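Textiles and Clothing, Year 1
Handout 4: Checks, plaids and the twill weave
Prepared by Duyên Doãn, updated 01/10/2024

In the last class we spoke about plain weave. Today we go on to twill, and to the patterns which are made by colour in the yarn and not by printing. Please bring your pick glass and the small envelope of samples.

1. What is a plaid

A check is any pattern of crossing stripes. We use the word plaid when the stripes have several widths and colours. A tartan is a plaid in which the order of colours is fixed and normally it is the same in the warp and in the weft. This order is called the sett. To write down a sett, you begin at the middle of one wide stripe, which we call the pivot, and count the threads until the next pivot. After the pivot the order turns back, like in a mirror.

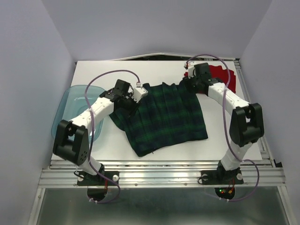

Fig. 1. Plaid garment in dark green and navy on a white table.

Where a green warp crosses a green weft you get pure green. Where green crosses navy you get a mixed shade, and from two metres away the eye takes it for a third colour. Two yarn colours give three shades, three yarn colours give six. Students often forget this and write too many yarns in their report.

2. The twill line

In a 2/2 twill each weft thread goes over two warps and under two, and each row moves one step to the side. This makes the diagonal line. Look for it first in a block of one colour, because in the mixed areas it is easily confused with the small steps of colour. Twill is softer in the hand than plain weave of the same yarn, and it falls better in folds.
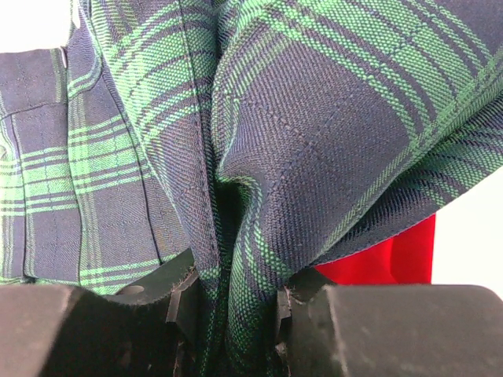
When the cloth is folded, the stripes do not help you any more to find the grain. Go back to the threads. Pull one gently at a cut edge and see in which direction it runs. The warp is usually stronger and stretches less.

3. Matching at the seam

For a shirt, match in this order: centre front, side seams, then the pocket. A pocket may be cut on the bias if the matching is too difficult. Buy extra cloth, at least one full repeat for each main piece.

Exercise. The Griser sample has 528 warp threads and the Baston sample has a sett of 29 threads from pivot to pivot. Write both in your notebook with the thread count per centimetre. Trinh Tiêu will collect the notebooks in class.

Filed under: Course notes > Weaving and cloth

Related handouts
Handout 3: Plain weave and its faults
Handout 5: Satin and sateen
Reading a sett: worked sheet (Lương sample)
Care of wool cloth

Questions about this handout: please write to Duyên Doãn | Back to top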